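3.2 Watering frequency and rooting depth

The second part of the work looked at how often a lawn is watered, as distinct from how much water it is given. Advice to home gardeners usually gives a weekly total and leaves the timing to the reader. On the clay loam at Tutstead we kept the weekly total the same on all plots and changed only the number of waterings, so that any difference in rooting could be put down to timing.

The plots were sown with a perennial ryegrass and fescue mix (sold locally as Grikar) and had been established for a full season before the treatments began in May. Half of the plots were watered once a week, early on Monday. The other half received the same amount split into equal daily waterings. All plots were mown to the same height and none was fed during the trial. Rain was kept off with low covers, which were drawn back in dry weather so that the grass was not shaded more than necessary. Soil cores were taken at the start and end of the trial with a hand corer, washed over a fine sieve and measured while still damp. The longest unbroken root in each core was taken as the rooting depth. We did not try to weigh the roots, as too much clay stayed attached to them.
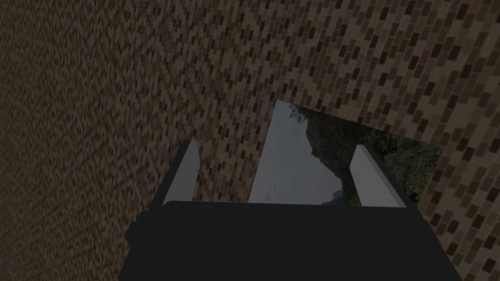 Figure 2. Simulated view of a brick wall with a flat panel showing an outdoor picture.

At the end of the trial, 34 cores were judged good enough to measure. A further 13 had broken on removal and were left out – most of these came from the weekly plots, where the ground was harder at the time of sampling. This is a weakness in the method, and it may have led us to miss some of the deeper roots. Even so, rooting was deeper under weekly watering than under daily watering in both blocks of the trial. The daily plots had a dense mat of roots close to the surface and few below it.

Leaf colour did not follow the same pattern. The daily plots stayed greener through the warmest part of the trial, while the weekly plots dulled slightly towards the end of each interval and recovered after watering. A gardener judging by colour alone would probably have preferred the daily treatment. Rutherford, the second site, gave a similar result for colour, but its soil is sandy and the difference in rooting depth there was too small to be relied on. We therefore limit our remarks on rooting to the heavier soil. Thatch was also checked at both sites and is dealt with in section 3.3.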